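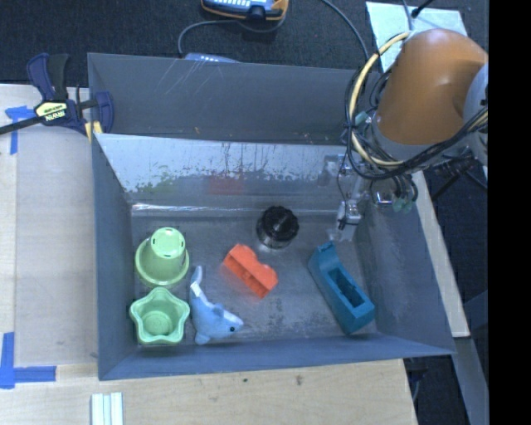
How often should you empty out the toy box and give everything in it a proper wash?

Every couple of months for most of it, every week for anything that goes in a mouth, and straight away after a tummy bug. That's the short version. Long version below, grab a tea.

Updated 10/21/25 with the bit on bath toys, as people kept asking.

First, sorting

Tip the lot out. On an old sheet, so you can gather the corners up if the doorbell goes. Then piles. Soft things. Hard plastic with no holes. Plastic with holes (squirty, squeaky, whatever). Wood. Anything with a battery. Books and card go back on the shelf, they only get a wipe.

Bin anything cracked. Bin anything with a battery door that won't shut, no arguing. Odd jigsaw pieces in a jam jar on the windowsill until the puzzle turns up. Mine has been there since April.

Do it when the kids are out. If they see a thing they haven't touched in a year it becomes the favourite.

Soft toys

Read the label, if there still is one. Surface wash only means surface wash only, usually there's card or a voice box or beans inside. Squeeze it and see.

Machine ones: zip into a pillowcase, or tie the top with a hair bobble. Cool wash, gentle, half the powder you'd normally use. No softener, it flattens the pile and leaves it greasy feeling. Two or three to a load with a towel to stop them thumping about. Slow spin.

Drying is where it goes wrong. The outside feels dry days before the middle does. Squeeze out in a towel first, roll it up and kneel on it. Then over the airer, not pegged by one ear, somewhere with a bit of a draught. Turn it morning and night. If it smells musty after, the middle never dried, so wash again and give it longer.

Matted fur: old toothbrush while it's still damp, brush the way it lies. A clean dog brush is quicker on the big ones.

Ones that can't go in the wash: bicarb in a carrier bag, toy in, shake, leave overnight, hoover off with a bit of tights over the nozzle. Then a damp cloth with a drop of washing up liquid on the grubby patches. Face and paws mostly.

The beloved one, the one that can't be parted with at bedtime, wash it at breakfast. Not at four in the afternoon. Learnt that.

Hard plastic

Washing up bowl, hot water, ordinary washing up liquid. Nothing fancy needed. Old nail brush for the grooves. Rinse, drain on a rack upside down so water doesn't sit in the bottoms.

Dishwasher is fine for chunky stuff, top rack only, and not the hottest programme. Small bits in a mesh laundry bag or they end up in the filter. Thin plastic goes wobbly. Anything with stickers on, don't, they come off and clog everything.

Building bricks: I did the Lerkadia set last winter, all 864 pieces according to the box, in a pillowcase in the bath. Swish, drain, swish again. Spread on towels overnight with a fan pointing at them. Don't put them on a radiator. Axles and wheels want doing by hand or they rust.

Felt tip on plastic: toothpaste, the plain white sort, rub with a cloth. Biro: a dab of hand gel on cotton wool, test underneath first. Sticky label gunk: cooking oil, ten minutes, then washing up liquid to get the oil off.

Bath toys

Anything that squirts has had bathwater inside it. Squeeze one hard into a white bowl. If black bits come out, chuck it. You can soak it but you'll never see in there to check and they're cheap enough.

New ones: seal the hole before first use. Blob of bathroom sealant, let it cure for as long as the tube tells you. They won't squirt. They will float.

The rest, rinse in clean water after the bath and hang in a net bag over the taps so it all drips back in the tub. A bucket on the floor just keeps it all wet at the bottom. Same goes for stacking cups in the bath, don't stack them wet.

Wood

Never soak it. Wrung-out cloth, bit of soap, second cloth with plain water, then dry with a tea towel straight off and stand on edge. If it's gone furry and rough, fine sandpaper once bone dry, then a wipe of food safe oil. My Quinlan blocks are third hand and still going on that.

Battery things

Batteries out first. Barely damp cloth, cotton bud round the buttons. Leave the door open an hour before you put the batteries back. White crust on the springs is leaked battery, so gloves on, cotton bud with a touch of white vinegar, dry it well. If the spring's eaten through then it's had it. Dead batteries to the recycling at the shop, not the kitchen bin.

The box itself

Everyone forgets the box. Hoover the bottom, crumbs and glitter and one raisin. Wipe with soapy water, dry it properly. Fabric cubes, pull the card base out and sponge the sides. Wicker, take it outside, bang it, soft brush.

If the lid is heavy and has no stay on it take the lid off altogether. Fingers.

Don't fill it to the top. Half full and they can find things without emptying it on your feet. Put the other half in a cupboard and swap them over when they get bored. Best tip on the page, that, and it costs nothing.

After a bug

Hard things: wash with soap first, then disinfectant at whatever strength the bottle says, leave it the full time, rinse well. Soft things on the hottest wash the label lets you. Anything that can't be washed, bag it up and put it out of reach for a good while. Don't mix cleaning products, ever. Bleach and vinegar especialy.

From readers

Nuanchan Kamolrat wrote from Stistow to say she puts small plastic animals in a salad spinner after washing and it gets nearly all the water off. Tried it. Works a treat. Keep a seperate spinner for it though.

Somebody in Jinduddale asked about second hand toys from car boots. Same as above, wash before first play, check the seams and eyes on soft ones with a good tug. Loose eyes, snip them off and sew a bit of black wool in. For old painted toys I wouldn't risk it with a baby, you can't tell what's in the paint.

And several asking about steam cleaners. Fine on play mats, keep it moving. Not on anything glued.

Next time: pushchair wheels and how to get the squeak out.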